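Kitchen robots by subscription: what are we paying for?
Opinion
Lensa Worku
2022-10-13

Godinho wants to rent you a pair of arms. The offer, as set out in the leaflet handed round at the Altstead small business evening in June, is a tabletop two-armed robot for cafés, care homes and community kitchens. It will clear and set places, move dishes between a counter and a tray, and learn your way of doing it from a stock of recorded demonstrations. The monthly fee is $2576, with a minimum term of 12 months. Installation is extra, and so is what the leaflet calls "re-familiarization", meaning a visit from somebody when you change your crockery.

I run the books for two lunch counters in Mallwood, and I have a soft spot for machines that do dull jobs. I've also signed for a few of them. The dishwasher was worth every cent. The ordering tablets went in a cupboard. So I read the leaflet twice, asked for the longer document, and went through that with a pencil.

The number Godinho leans on hardest is 1013, the count of recorded demonstrations behind its table-setting skill. It sounds like plenty. I'd like to know what is in them. How many had a plate with a chip in it, or a cup with an inch of cold tea left at the bottom? Our containers come in glass, steel and see-through plastic, some full, some with a smear of something in them, and every one of them shines under the lights. 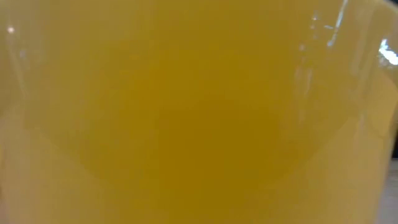 Boris Matoušek thinks I'm being unfair on this point. Shiny and see-through dishes are a known headache, he wrote to me, and any firm that has got as far as charging for the service will have dealt with them or will say plainly that it hasn't. He would judge the thing on a week's trial and leave the counting of demonstrations to people who enjoy it.

Fine, but Godinho doesn't offer a week's trial. It offers a visit to a showroom in Cambridge, where the dishes belong to Godinho, and a video. The longer document does list "transparent and reflective items" as supported, and then a footnote four pages later says that performance may vary with lighting, contents and finish. I can't think of anything else about a dish that could vary, apart from its shape, and there's a separate footnote for that.

Then there is the matter of who does the work. The word "autonomous" turns up on nearly every page. Under service levels, though, you find that a remote operator may step in "as required to maintain continuity". How often is that? Does the operator see the room? Hear it? One of our counters is in a seniors' centre, and I would have to explain to people eating their soup that somebody in another town might be looking at them. Jintana Sitthichai, who manages that counter, asked Godinho by email and got back a polite paragraph on encryption.

I don't object to people in the loop. Robots learn from people, and arms that are being taught need somebody to sit down and teach them. It is patient, skilled work and whoever does it should be paid properly. My complaint is with a price list that leaves it out of sight.

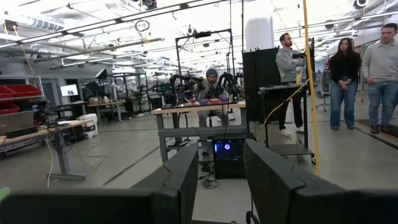
Robot arms at a workbench, with cables, a computer tower and people close by.

Count the wages into a service like this and the fee starts to look either very low or temporary. I suspect temporary. The contract allows Godinho to review the price after the first term, on 2 weeks' notice, and by that point your counter has been rebuilt to suit the arms and your part-timer has found other work. We've been through this with card terminals. The first year was cheap.

Space is the other cost that gets a single line. The leaflet says the unit "fits a standard prep area", and the drawing shows two slim arms above a clean bench with nothing round it. Anyone who has tried to fit a second toaster into a café kitchen will want the real outline, with the frame, the power and the computer included. A working setup takes up room: two arms reaching over a wooden table, a black metal frame along its edges, cables hanging off the back corner, all for three bowls, a couple of yellow plates and a potted succulent. Our whole prep area in Mallwood is a bench and a sink, and the inspector already frowns at the bread crates.

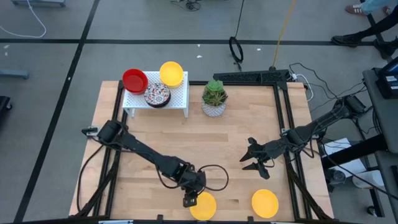

Breakages deserve more than the half-sentence they get. Under the contract the customer carries the first $200 of any damage in a month, which at our counters would be most of the soup bowls. What counts as the robot's fault isn't spelled out either. Take the small white shelf with the bowls on it, where the red one and the yellow one both stick out past the edge. My staff leave bowls like that all day long, and they catch them with a hip or a hand when they go. If an arm nudges one off, Godinho could call it a handling error or call it poor placement by the customer, and the wording would support both.

Oana Ghiță, who has the bakery next to ours, is more hopeful than I am and may well sign. She has the floor space and early mornings that are hard to staff. I've asked her to get three things in writing first: how many minutes a day a remote operator is at the controls, what the fee will be in the second year, and who pays for the bowls. She sent her letter to Godinho last week and is waiting to hear.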